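Journal > Winter > My second year in Dirdale

Search this journal Go

February 7, 2018

This morning the bus did not come, so I walked to the language class along the river. It took me 30 minutes and my eyelashes were white when I arrived. Ekaette Bako laughed and gave me her tea to hold. She is from a warm country also, but she wears only a thin coat and says the cold is a matter of opinion.

We read aloud from our letters. I had written to my old teacher, Mr. Hirano, and I was ashamed of my small vocabulary. In Japanese I can tell him that I am lonely in five different ways. In English I have one word, and it sounds heavier than what I feel. Ekaette said I could write "a bit lonely," and I tried it, and it was closer.

After class I went to the library to return the novel. It was 14 days late. The fine was small but I apologized three times, and the man at the desk apologized back to me, so neither of us knew how to stop.

Chie telephoned in the evening. Her son has a fever, and she is tired, and she asked me if I will come home in September. I said I did not know yet. She was quiet, then she told me the price of persimmons.

I have copied 26 new words into the notebook. My favourite is "thaw."
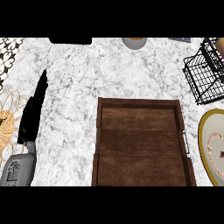

I will write to Chie tomorrow, before I lose my courage, and tell her that I would like to stay one more winter.

2 comments | 0 shares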